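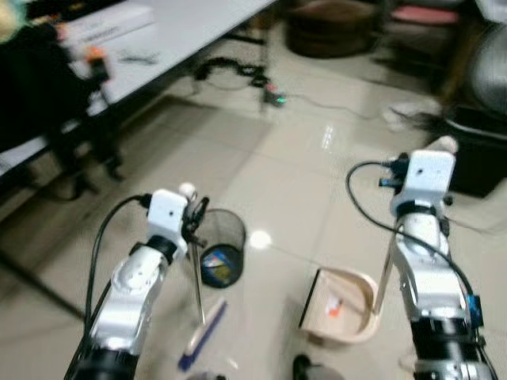 **chalkdust_mb** wrote:

I'd skip the May packet if you already own the spring bundle. I bought both and a good third of the pages overlap. The weather graphs are the same and so is the bug writing paper.

---

**room12_loft** wrote:

Good to know. I only have the winter one so far. My question was more about the whole-year set from Nondell. Is it worth it for a K-1 split? The listing says 456 pages and I can't tell how many of those are answer keys.

---

**pencilcup** wrote:

I have it. Lots of answer keys, and every page is also in there a second time in black and white. Take those out and you have enough for three days a week, not five. The directions are clear, though, and a sub can run the morning work without calling anybody.
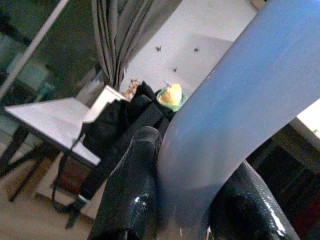
The weak part is math. It stays on counting to 20 until after winter break, and my first graders were done with that by the second week. I ended up using the Trillberg task cards for them and kept the Nondell pages for kindergarten. The literacy centers I would buy again.

---

**chalkdust_mb** wrote:

I don't agree on the literacy centers. The word cards are in a font with the typewriter "a," and half my kids couldn't match it to the one they write. I retyped all of them over a weekend.

---

**pencilcup** wrote:

They changed the font in the last update. Go to your purchases and download it again. It won't cost you anything.

---

**chalkdust_mb** wrote:

Just checked, and you're right, new font. The old file is 501 pages and the new one is 456, so what did they take out?

---

**room12_loft** wrote:

If it's the center signs I don't need those anyway.

---

**tworecesses** wrote:

It was the family letters. They're sold as their own file now, and I think that's a cheap move. I paid for them once. I wrote to the store and they sent me the old letters by email, so ask before you buy.

For a split class I would look at Brukutlow instead. Every activity comes in two levels on the same theme, so the whole room can do apples or penguins together and you hand out different sheets. I've used it two years.

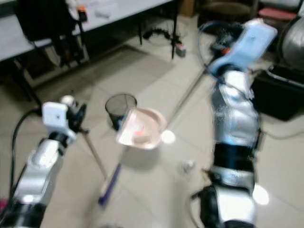 Prep is the drawback. You will be cutting and laminating every Sunday night, and a few of the games need dice or counters that aren't on the supply list. I keep a shoebox of extras and check the next week's games on Friday. It also has nothing for the first two weeks of school — you start at apples and have to cover rules and routines yourself.

---

**pencilcup** wrote:

Two levels sounds nice, but my kids noticed right away who had which sheet. That was the reason I stopped using Brukutlow. Did you not get that?

---

**tworecesses** wrote:

A little, in the fall. I covered the level mark in the corner before copying and it mostly went away.

---

**room12_loft** wrote:

Thanks, all. My building gives us 2000 copies a semester, so a set this size scares me a bit. Has anyone put the Brukutlow games in sheet protectors and used dry erase?
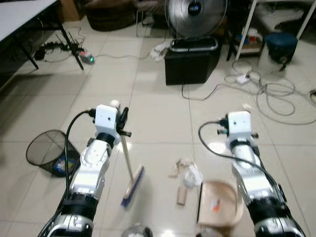
**hallpass_k1** wrote:

Yes, all of last year, and I finished with almost 796 copies left on my code. Do the games and the sorting mats that way. Don't do the writing pages, the kids need to take those home and the marker rubs off on everyone's sleeves.

---

**tworecesses** wrote:

Same. Get the heavy protectors. The thin ones split at the holes.

---

**chalkdust_mb** wrote:

I'd still print the sorting mats. Mine glue them into a notebook and I use that at conferences.

---

**room12_loft** wrote:

Okay, going with Brukutlow for themes and I'll borrow the Nondell literacy centers from my teammate to try before paying. Does either one have anything on measurement?

---

**pencilcup** wrote:

Nondell has a short unit near the end, nonstandard units only. Paper clips and cubes. Page through the preview, it shows two of the sheets.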